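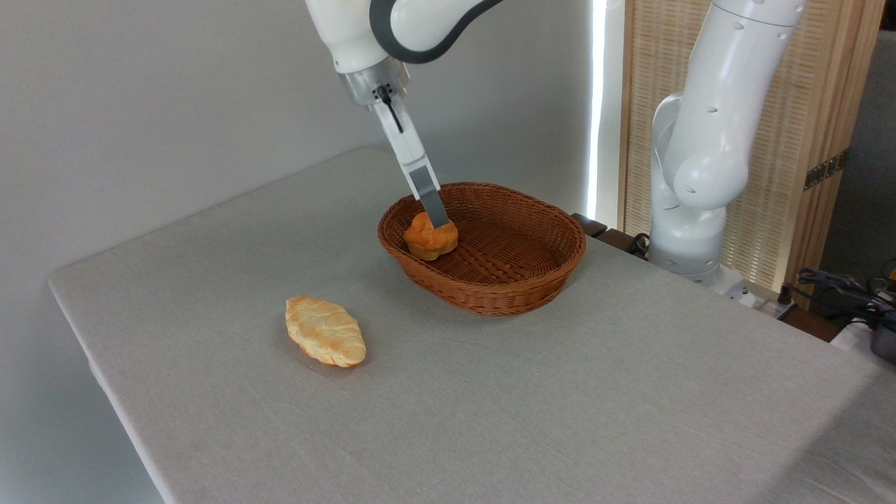
Kitchen and Pantry Walk-Through, with Comments
Hultik Wellness House, winter session (December)
Walked by: Despina Begović
Comments read and added to by: Dilek Dursun, nutrition

Before I get into the list, a word to whoever picks this up next. I started at 7:30 in the morning, before the breakfast group came down, and I'd suggest you do the same (the kitchen is a calmer place then, and you can hear whether the fridge fan is rattling!). Mark each line OK, FIX or WATCH, and please do write comments. I would much sooner read a rambling comment than a bare check mark.

COLD STORAGE

1. Main fridge at or below 40°F: OK
Read 38 at the back and 39 in the door. Lovely.

2. Freezer at 0°F: OK

3. Raw poultry on the bottom shelf, in a tray: FIX
The chicken for the soup lesson was in a tray, yes, but one shelf up, over the washed greens. I moved it, threw the greens out, and wiped down the shelf.

4. Opened items dated: WATCH
Most were. The tahini and both nut milks had no date on them, and I couldn't tell you when they were opened, so out they went.
Dilek: The marker keeps wandering off to the art room. I've tied one to the fridge handle with kitchen string.

DRY PANTRY

5. Grains and flours in sealed bins: OK
The new Prilis bins close with a good firm snap and I'm very fond of them.

6. Nuts, seeds and sesame kept apart from everything else: FIX
Sesame was on the same shelf as the allergy-safe snacks. We have 4 guests this session with a nut or sesame allergy, so this one really can't wait until the next walk-through.
Dilek: Moved the same morning. The allergy-safe shelf is now the top left one, by itself, with a green label.

7. Supplements and herbal teas locked away from food: OK
Guests' own supplements stay in their rooms. If somebody asks you whether a tea is all right with their blood pressure pills, please send them to their pharmacist or doctor, however well you know your teas.

MEAL CARDS

8. Daily menu cards match what is being served: WATCH
The three plans this session are 1,850, 1,955 and 2,145 calories a day. The lunch card for the middle plan still had last session's dressing on it, which has mustard in it, and the new one doesn't. It's a small thing until you are the person who can't have mustard.
Dilek: Reprinted. I also took the calorie figures off the cards at the table, as two guests told me they found them stressful. They're in the binder for anyone who wants them.

PREP AREA

9. Separate cutting boards, no deep grooves: FIX
The yellow board has had a long and useful life. Please retire it.

10. Handwashing sink clear, soap and paper towels stocked: OK
Somebody had left a colander in it, but it was gone before I finished writing this line.

11. Knives stored in the block or on the rack: OK

12. Floor mats flat and dry: WATCH
One corner by the stove curls up. I caught my shoe on it, and I was going slowly.

FIRE AND FIRST AID

13. Extinguisher gauge in the green, path to it clear: OK

14. First aid kit complete: FIX
Burn gel is past its date and we're low on finger bandages. Order placed with Ersoy.

Still open: items 9, 12 and 14. Dilek has the key to the supply closet.

Related items
- Mundum Breathing Room: Mats, Candles and Air Check
- Sauna and Cold Plunge Checklist
- Asking Guests About Food Allergies
- Winter Session Soup Recipes
- Sleep Rooms: Evening Walk-Through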